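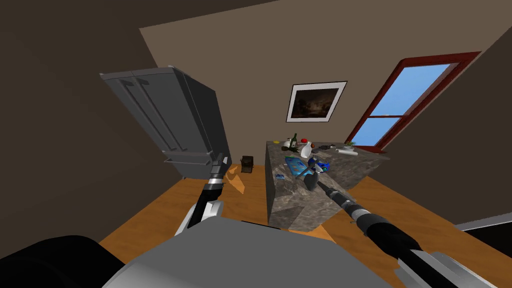 Chapter 4. Budgeting for a Two-Armed Kitchen Robot

Home | Contents | Chapters | Instructor Notes
Search this book

When Leonie Leitner first sat down to plan a kitchen robot for Hemmin, she did what most of us would do — she looked up the price of the arms and stopped there. It's such a natural place to begin! But a pair of arms needs grippers, spare fingers, a service plan and plenty of practice time, and a good deal of that practice can be done in a simulated kitchen, with an island full of household items and a refrigerator to reach for, well before any purchase order is signed.

In this chapter we'll follow her budget line by line, starting with 48 hours of simulator time and ending with the quote from Drolbridge, which ran to 284 separate items.

Contact Imidik Press | © Imidik | Back to top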